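# Marble counters: talk me out of it (or into it)

**gillstreetgus** wrote:

We're redoing the kitchen in June and my wife wants white marble. I want whatever I can set a lemon on without filling out paperwork. Budget covers either. The house is a 1950s ranch in Fletalgate, two adults, two teenagers, one of whom has discovered balsamic vinegar.

The slab yard guy said marble "develops a patina." My last car developed a patina.

Anybody living with it?

---

**Mélanie Doucette** wrote:

Nine years with honed marble here. It has rings on it. It has a mark next to the stove shaped like Ohio. I stopped seeing them sometime in the second year, and my mother-in-law never has.

Get it honed. Etching on a polished top catches the light from across the room, and you'll spend your evenings crouching at counter height like you're lining up a putt.

---

**torquewrench_ted** wrote:

Quartz. Next question.

---

**Mélanie Doucette** wrote:

> Quartz. Next question.

Next question: how is the spot where you put the hot skillet down, Ted? You posted about it.

---

**torquewrench_ted** wrote:

That was one skillet and I have a cutting board that lives there now.

---

**plainsawn** wrote:

I fabricated stone for a long time, so a few things, in the order people usually get them wrong.

1. **Sealer does nothing for etching.** It slows down stains. Wine, oil, coffee. Acid reacts with the stone itself and leaves a dull spot whether you sealed it last night or never. I've had customers cry at me over this. The bottle of Sistasura says "protects" on the front in large letters, and they read the front.

2. **Pick the actual slab.** A hand sample is the size of a paperback and tells you about as much as the cover does. Go look at the whole thing standing up, then ask where the seams land. Fine, busy gray veining forgives a seam. One big dramatic vein will not.

3. **Spend your worrying on the cutouts.** A straight run of stone is easy. Inside corners are where cracks start, and where a cheap shop shows itself. I'd want to see how they handle any notch or angle before I paid a deposit. White marble, with the cut running diagonally and then straight:

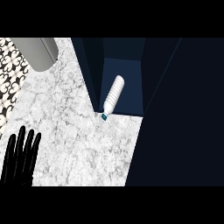

4. **Leave a radius on inside corners.** If the drawing shows a hard sharp point, ask the shop what they plan to do there. A good one will have an opinion before you finish the sentence.

5. **Get the overhang in writing.** I have seen a marriage tested by a dishwasher door.

---

**gillstreetgus** wrote:

This is great, thank you. I showed my wife the bit about mother-in-laws and she says hers notices everything. I don't know how to take that.

Is the dark blue you've got against the white in number 3 something people are doing now? She walked past and said "ooh," which usually costs me money.

---

**plainsawn** wrote:

Navy against white gets asked for a lot. I'd go look at dark sinks in a house with hard water before I signed anything.

---

**crumbcatcher** wrote:

I have to disagree with plainsawn on sealer. We use Plurura twice a year and have not had one etch. Tomato sauce, limes, all of it.

---

**plainsawn** wrote:

Wipe it clean, get your eye down low and look toward a window.

---

**crumbcatcher** wrote:

I wish I hadn't done that.

---

**Mélanie Doucette** wrote:

Welcome. We have rings.

---

**torquewrench_ted** wrote:

For the record, the quote on my quartz came in $417 under the marble, installed, and that paid for the cutting board with plenty left over.

---

**gillstreetgus** wrote:

Update. We went to the yard Saturday and stood in front of slabs for two hours. I took a lemon. The guy gave me an offcut and I left a slice on it for 30 minutes in the truck while they discussed edges. There's a perfect lemon-slice-shaped ghost on it now.

My wife says it's pretty.

We're getting the marble, honed. The teenager has been told the vinegar stays on a tray. Ted, what size is that cutting board?

---

**torquewrench_ted** wrote:

Big.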